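Home | News | Politics | Reviews | Contact

Review: Skosach, the app that follows your elected officials

26 June 2019
By the Reviews Desk

Skosach is a phone app that collects news and public records on politicians and puts them in one feed. You pick the officials you want to follow, and it shows their votes, travel notices, press statements and any reports about them. I used it for 11 weeks to follow the mayor of Ranmont and 35 council members.

Setup took a few minutes. The search works by name or district, and the profile pages are easy to read. Each story is marked either "confirmed" or "reported," and a tap on the label shows where it came from. That is the best part of the app. When a rumor went around in Ranmont that the mayor had moved out of the official residence, Skosach kept it under "reported" until the city put out a statement.

Alerts are weaker. The same story often came through 2 or 3 times from different outlets, and there is no way to group them. I turned off evening alerts in the end. 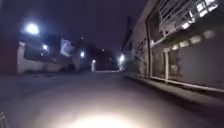
The travel section also needs work. It lists trips only after the office has published them, so it can run weeks behind. Skemelell, the company that makes the app, says an update is planned for July.

The free version covers five officials. The paid one has no limit and drops the ads. For anyone who follows local government closely, it is worth paying for.

Rating: 3 out of 5

Related
Görtz news reader: a second look
Ranmont council puts its meeting minutes online
How to look up a public travel record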